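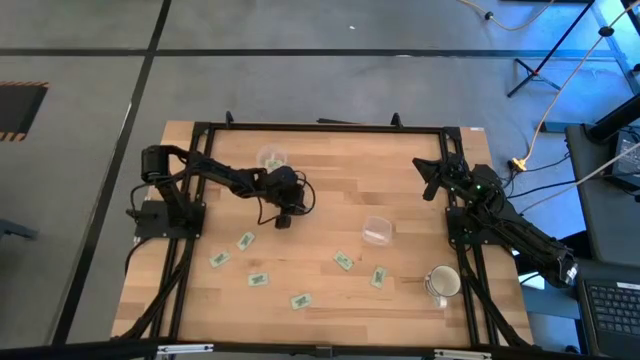 Workshop notebook, 25 Oct 2020

Glue day! I've been wanting to get back to the starch paste question ever since Agnes Engström lent me her notes on hinging, and I finally had a clear stretch to do it properly. The plan was to compare wheat starch paste at three thicknesses on the same mulberry paper, all cooked from one batch, all brushed out by me so the hand stays constant. I want the paste for the Randgate atlas, which has 539 leaves and a spine lining that comes away in flakes if you look at it sternly. For the thinned samples I've gone over to clear plastic cups, the same sort as the one up by the far edge of the wooden top, and I'm never going back to the enamel bowls. You can see lumps through the side before they reach the brush.

Cooking notes. Starch soaked overnight in cold filtered water, then into the small saucepan, stirring all the way. It goes from milk to glass quite suddenly and the spoon starts to drag. I kept it going well past that point this time, which Agnes recommends and I had always been too nervous to do. Lovely result. Stiff, almost no smell, and when it had cooled it came out in one wobbling piece like a blancmange.

Pushed it through the horsehair strainer 2 times. The second pass makes a bigger difference than I'd written down in March (see the page with the tea stain). After that, thinned to:

A - straight from the strainer, a little water worked in with the brush
B - yogurt
C - heavy cream

A is hopeless on the thin paper, fine on board. It grabs before you can shift anything. B is the one! It brushed out to nothing at the edges and gave me time to line up the grain. C soaked straight through and cockled the test strip, though I think it could be very good as a first coat for softening the old animal glue on the spine. Hemant Saxena does something similar with a poultice and scrapes with a bone folder after up to 200 seconds. I'll try his timing on the scrap spine before going near the real one.

Dried everything between polyester web and blotters, under boards. Changed the blotters once early and once after lunch. Strip B peeled back clean with a damp swab, no fibers lifted, and I did an undignified little dance.

Sewing. Hannelore Oltmanns thinks the atlas was resewn at some point on the old holes, and having had my nose in the gutter of the first few sections I agree with her. There are two sets of kettle stitch holes, very close together, and the thread in the later set is much whiter. We'd both like to keep the tapes if they'll bear it. Linen thread from Sjöberg came in the thinner weight, nice and even, needs waxing.

Paper. The 160 gsm from Fungate is too springy for guards. Good for a folder, maybe, or the slipcase lining.

To do:
Rest of batch in the fridge, label it, throw out if it goes sour
Cut more test strips, grain marked in pencil on every one this time
Ask Bongani Mkhize if the nipping press is free
Poultice test on scrap spine with C
Wash the strainer NOW, before it sets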